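I went back and forth on the Grirkine flat sheet for most of November before I finally bought one, mostly because our old navy set had gone thin in the middle and I was tired of pretending it hadn't. Simin Abbasi has had hers for two years and swore it still looked new, so I ordered the queen in the same dark blue and figured I'd send it back if she was exaggerating (she does that with restaurants).

First thing, the color. It's a real navy, dark enough that I held it next to a black T-shirt by the window to be sure. I love it! What I don't love so much is that every bit of lint in the house shows up on it. Dark bedding always does this to some degree, but our old set was more forgiving, and I now keep a lint roller in the nightstand drawer. If you have a white cat, maybe look at the gray.

The fabric has a nice weight to it. It hangs in big soft folds when you lift it instead of clinging to itself, and that makes folding a lot less of a wrestling match than I'm used to. I still can't get a sheet this size into a neat rectangle alone, but with one corner up high and the rest hanging, it straightens out pretty well by itself.
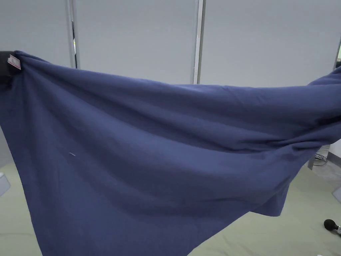 *Navy sheet held up by the corner, care label and all.*

About that label — it's white, it sits right out at the corner, and on a dark sheet you can't miss it. Fahad Mohmand told me to snip it off. I've left it on, and I've gotten to like it, because I always put the label at the bottom left of the bed and then I know which way the sheet goes. My old Roltix sheets had nothing like that and I'd turn them around twice every single time.

Washing: I've done it 8 times now, cold, with other dark stuff. The first load left a faint blue tint in the rinse water and I haven't seen any since. It comes out of the dryer creased if you forget it in there (guilty), but a good shake gets rid of most of that, and I'm not ironing a bed sheet for anybody.

Size is generous. We have a deep mattress and there's still about 10 inches to tuck in on each side, so nobody wakes up with bare feet.

My one real complaint is that they sell the pillowcases separately, and the navy ones were out of stock when I ordered. I'm using some old gray ones for now and it looks fine, just a bit thrown together.

I'd give it a 9 out of 10, and I'll be getting a second one for the guest bed once the pillowcases are back.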